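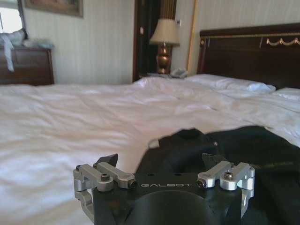

The hotel bedroom at Perkmont

Posted in September
By the travel desk

The Rorkel is a folding luggage rack with a shelf underneath, sold mostly to small hotels and to people with a guest room. I bought mine for the guest room and then ended up taking it on a two-night stay in Perkmont, which turned out to be a fair test.

It costs $143. You can get a basic rack with nylon straps for a quarter of that, so the first question is what the extra money buys. Mostly it buys the frame. The legs are steel tube, the hinge is a solid pin, and the feet have rubber caps that screw on. On cheap racks the caps push on and come off the second time you drag the thing across a carpet.

The maker rates it at 100 pounds. I loaded it with a full suitcase and a box of books on top and the straps sagged a little but nothing creaked. The shelf is only meant for shoes or a small bag. Put anything heavy there and the rack gets hard to fold, as the shelf has to lift up first.

Folded, it is flat enough to slide behind a door or into a closet. It is not light. Getting it up a flight of stairs along with my own bag took two trips.

My main complaint is the straps. There are four, and they are spaced for a large hard-sided case. A soft duffel sinks between them. Hudec makes a similar rack with five narrower straps and it handles soft bags much better, though its legs are wood and the one I had before this got wobbly after a couple of years. You can order a fifth strap for the Rorkel, but it comes with rivets and no tool to set them.

The finish is a dull bronze powder coat. Mine has one scratch near the hinge from the car. The straps wipe clean with a damp cloth, and the instructions say not to soak them.

Assembly is just the shelf – two bolts on each side, wrench included. Mine came from Tanaditz, who shipped it in a plain carton with the feet bagged separately. Check for that bag before you throw the carton out.

I would buy it again for a room that gets regular guests with hard suitcases. For a weekend visitor twice a year, get the cheap one and keep it in the closet.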